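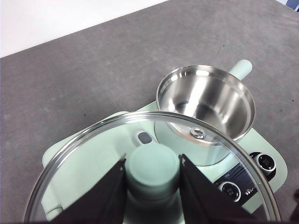

Stermont College Evening Classes > Automation for Small Businesses > Handouts

Session 4: Looking hard at a kit before you buy it

Right, this is the handout for the October session, and it's mostly me writing up what I said out loud plus the bits I forgot. The kit under review is the Sotano benchtop arm, sold with the two-finger gripper and a small camera at the wrist. I've had one on a kitchen worktop for a good while now, and lids have been taking up far more of my life than I would like.

A quick word on why I keep using kitchen jobs. Some of you run cafés, a couple of you do packing, and one of you (you know who you are) wants it to feed parts into a press. Fine! But everybody already knows how a saucepan lid ought to behave, so we can skip the part where I explain the job and get on to how the machine copes with it.

What you get for the money

The standard box has the arm, its power supply, the gripper, the wrist camera, a clamp for the bench and a stop button on a long lead. The price on my quote was 2000 pounds before tax. The laptop isn't included, and the first thing Sotano's leaflet does is show you a laptop, so do read the packing list before you sign anything.

There's also a paid service, the Inga plan, at 65 pounds a month. With Inga you get remote help, software updates as they come out, and they'll look through your recordings and tell you where a job is going wrong. Without it you get updates twice a year and an email address. I started without and added it later, and I'll come back to whether I'd do that again.

The gripper

Two black fingers, tapering to small points, that close from either side. That's your lot. I rather like it. The points get into gaps that a fat rubber pad won't, and you can see past them to what you're holding, more or less.

Now think about a lid with a knob. My test lid is a big round glass one with a thin steel rim and a short, wide, mint-green knob in the middle, and with a round knob and two fingers you're only really holding it at two places. Pick it up level and it's happy enough. Tilt it, and the weight of all that glass wants to swing round the line between the two fingertips, like a see-saw. In the software you can ask for more squeeze, and people always do, straight away, but squeeze only helps up to a point. Getting the fingers lower on the knob and dead central did more for me than any amount of force.

Things to write down when you try a gripper at a demo:

- Where on the object the tips land, first try and after a few goes
- Whether it holds when you tilt it, as well as when you lift it
- What happens if the object starts a finger's width out of place
- How it lets go (watch for things sticking or flicking)

Do ask to bring your own object. A salesperson's foam cube will always go well.

The wrist camera

This is the part I'd most like you to think about, because the camera is what sells the kit. It rides along with the gripper, so it sees the job from just behind the fingers. Lovely for lining up. Then you pick up something large and suddenly the thing you're holding takes up much of the view, and the knob you've grabbed is so close it goes a bit blurry.

Glass makes it odder. Through a clear lid you can still see the pot and the cooker it's sitting in, so to you and me nothing is really hidden. The software may take a different view. It has a steel rim arcing across the pot, shapes underneath showing through, bright streaks inside a shiny saucepan, and it has to decide which edge belongs to what. My cooker is mint green and so is the lid's knob and so is the pot handle, so telling them apart by colour alone was never going to be a goer. If your parts all match your bench, expect the same bother.

What I'd do: teach the arm where the pot is before it picks up the lid, and have it remember. You can add a second, fixed camera over the bench. Dallton do a bracket that fits the Sotano clamp, and it's plain bent steel and perfectly good.

My lid numbers, such as they are

I logged 761 lid lifts in total over the trial. I'm not going to give you a success rate, since I kept changing the settings as I went along (bad habit, don't copy me), and a figure made from six different set-ups would mean nothing at all. Keep your own log and change one thing at a time. A column for the light in the room is worth having too. Mine behaved differently at four in the afternoon with the sun coming round onto the worktop, and it took me far too long to spot the pattern.

Would I pay for Inga?

For the first few months, yes. They found a fault in my approach path from the recordings in a morning, and I'd been staring at it for almost a fortnight. After that I'm less sure. If you've only got one job and it's running, you're paying for company. Ask whether you can pause it. I was told yes on the phone and no in the contract, so get it in writing.

For next time

Choose one object from your own workplace that has a handle, knob or lid. Sketch it from the side and mark where two fingertips would go. Then sketch what a camera just behind those fingers would see once the thing is picked up. Half a page will do, and rough drawings are fine, mine are dreadful.

Comments

pressroom_pat: Tried the sketch with one of our feed trays and the camera would see tray and nothing else. Going to ask about the overhead bracket.

Teashop on the corner: Does the stop button cut the grip as well? I don't want it dropping a glass lid on someone's foot.

Course tutor: Good one. On mine the arm stops and the fingers stay shut. Check it on yours with something soft before you trust it!

mgb_evening: Is the 65 per arm or per site?

Course tutor: Per arm, on my contract.

Related handouts

Session 2: Measuring a job before you automate it
Session 3: Clamps, benches and where to put the stop button
Session 5: Fixed cameras and the Dallton bracket
Reading a service contract without nodding off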